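Droscombe College Students to Show Two-Armed Packing Robot at Jestotgate Hall

DROSCOMBE, 22nd August – Droscombe College announced today that students in its automation program will present Remo, a two-armed robot workstation built for handling soft household goods, at the regional student robotics competition hosted by Jestotgate Hall.

Remo is the work of a class of 15 second-year students, who began the project in April as part of the college's applied automation course. The team is one of 57 entered in this year's competition and will take part in the soft materials category, which is open to two-year and four-year colleges.

Entrants in the category must program a robot to handle cloth, paper and thin plastic. Such items change shape each time they are touched, and the class has spent much of the summer term on the problem of bags. In the current exercise, the two arms work from opposite sides of a clear plastic bag holding a folded cloth and a sheet of printed paper.

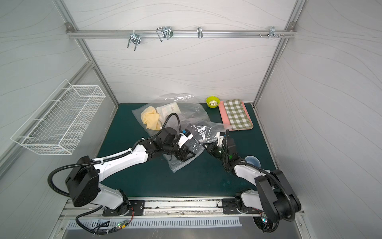

About the Workstation

The arms are mounted on a front rail and share a green work surface enclosed on three sides by printed panels. Hooks and a wire mesh basket are fixed to the walls for use in other tasks, including hanging and sorting. Students designed the layout, wired the control boards and wrote the motion programs under the supervision of the engineering faculty.

Funding for parts and shop time was provided through the Yeoman Fund, which supports student projects at the college. The fund has renewed its support for the coming academic year and will also pay for the team's travel and entry fees.

"This class has taken on a task that is simple for a person and very hard for a machine," the college said in a statement. "We are pleased with the care the students have brought to it, and we look forward to seeing their work judged alongside that of their peers."

Teams will be scored on completed tasks, handling of materials and a written report. Each team is allowed two timed runs, with the better run counting toward the final score.

Following the competition, Remo will return to the Droscombe automation lab, where it will be used in first-year instruction. Program files and the team's report will be made available to area high schools on request.

About Droscombe College

Droscombe College offers two-year degrees and certificates in engineering technology, health sciences and business.

Media Contact: Office of Communications, Droscombe College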